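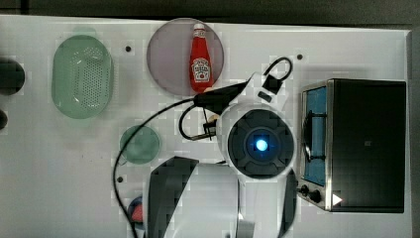 Unit 3. Kitchen Words and Table Words: Where Things Are

Course: English for Home and Work, evening group
Teacher: Lamisi Nutsugah
Place: Prilisham Community College, room 109

Aim of this unit

In this unit we learn to name the things on a kitchen table and to say where they are. Many students already know the words "plate" and "bottle". Fewer know "colander", and almost every student in the February group mixed up "on", "in" and "over". Please keep this handout together with the word list from Unit 2, as we will need both of them.

3.1 The words

Colander. A bowl with many small holes in the bottom or in the sides. We use it to wash vegetables or to take the water out of pasta. Say it KOL-un-der. Colanders can be round or oval. The one on our table is oval and pale green. Do not confuse it with "calendar", which has almost the same letters. A strainer (or sieve) is a near relative, but usually it has a fine net in place of holes.

Plate. A flat dish for food. A small plate can be called a side plate, a dessert plate or a saucer, and these are different things. A saucer goes under a cup. If you are not sure, say "small plate" and everybody will understand you.

Squeeze bottle. A soft bottle which you press with the hand. Ketchup, mustard and honey are often sold in this way. The part which closes the bottle is the cap. In American English we also say "top" or "lid", but for a bottle "cap" is the best choice.

Toaster oven. A small oven that stands on the table or on the counter. It is not the same as a toaster. In a toaster the bread goes in from the top, and in a toaster oven we open a door at the front. From above you see mostly its black top.

3.2 Colors and "see-through" words

Transparent: we see clearly through the thing, as with window glass.
Translucent: the light comes through, but we do not see clearly.
Opaque: no light comes through.

Both plates on our table are translucent. The larger one is mauve, and this is a pale purple color. (Say it MOHV.) The smaller one is green. In everyday talk many people say only "see-through" for the first two words, and I accept this in speaking but not in the written test.

3.3 Saying where things are

Study these sentences. Each of them is correct for the table on this handout.

The colander is to the left of the mauve plate.
The ketchup is on the mauve plate.
The small green plate is below the mauve plate and a little to the left.
The toaster oven is on the right side of the table.

Be careful with "below". When we look at a table from above, or at a page, "below" means nearer to the bottom of the page. When we stand in a real kitchen, "below the plate" would mean under it, perhaps in a drawer. For a real kitchen, say "in front of" or "behind", and remember that these depend on where you stand.

A common mistake: "The ketchup is in the plate." We say "in" for a bowl or a cup, and "on" for a plate. My colleague Ebenezer Sowah explains it to his group by the hand: if the hand stays flat, use "on"; if the hand makes a cup, use "in".

3.4 "A" and "the"

The first time we speak of a thing, we use "a". After this we use "the".

There is a bottle of ketchup on the table. The bottle has a white cap.

Note also that "ketchup" has no plural in normal use. We say "some ketchup" or "a bottle of ketchup".

3.5 Practice

Work with a partner. One person describes a table at home, and the other draws it. Use at least two of the words from 3.1. Then change roles.

At home, write one paragraph about your own kitchen counter. Bring it to the next lesson on paper, please, not on the phone. For more reading, see page 61 of the course book.

Last revised 11 Jul 2021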